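Project Report: Two-Hand Table Setup, Shared Workshop Bañuelos
Shirley Greenwood and Uriel Orozco

1. Purpose of the work

In this project we wanted to build a small work cell in the shared workshop, where a two-handed robot can put a toy hamburger on a plate. The task looks simple, but it asks for good control of the fingers and of both wrists.

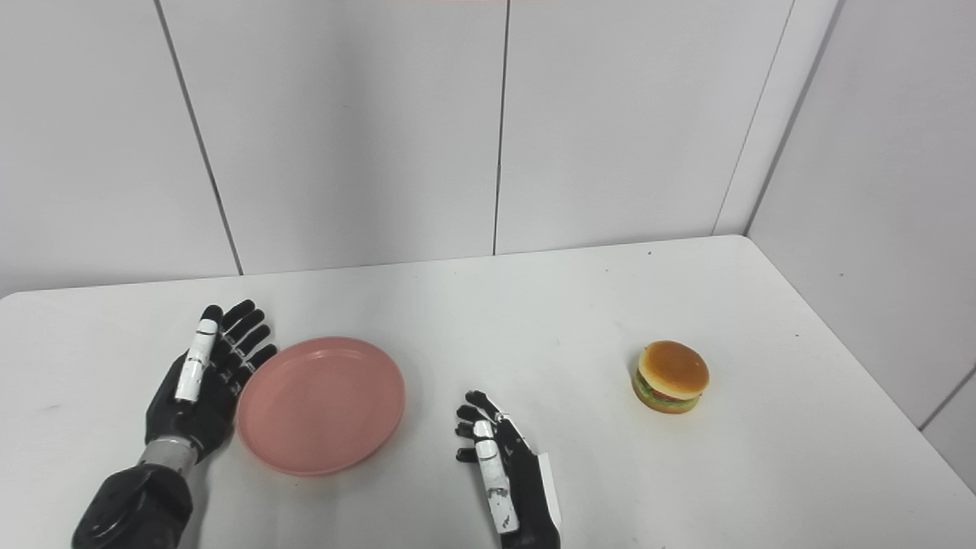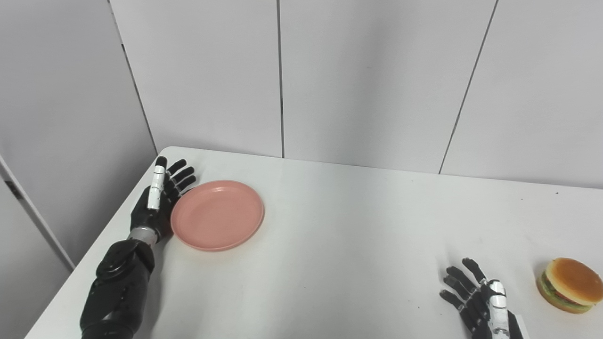 Plate, toy hamburger and both hands on the white table

2. Construction

We received the hands already assembled, so our part was the table, the walls and the control program, which we called Plerkia. The panels took us 3 evenings. Uriel cut them and I did the mounting. The first corner was not square, and we had to take it apart again.

We chose a toy as the object because it keeps its shape and we can use it many times. A round bun is not easy to hold – the fingers must close slowly and at the same moment.

3. Control program

Plerkia reads the joint positions and sends new commands to both arms. In the first version every motion had 500 steps, and this was too slow for practice. We now use 218 steps and save the starting position in a separate file.

4. Problems and next steps

The biggest difficulty was the thumb. In our first settings it closed before the other fingers and pushed the toy away. I changed the order of closing, but the values still need to be tested for each hand.

In December we will make a series of 24 trials with the plate in different positions. Uriel also wants to write a better stop function – the present one works only from the keyboard.

Contact: Workshop Bañuelos, student projects | © Greenwood and Orozco | Back to top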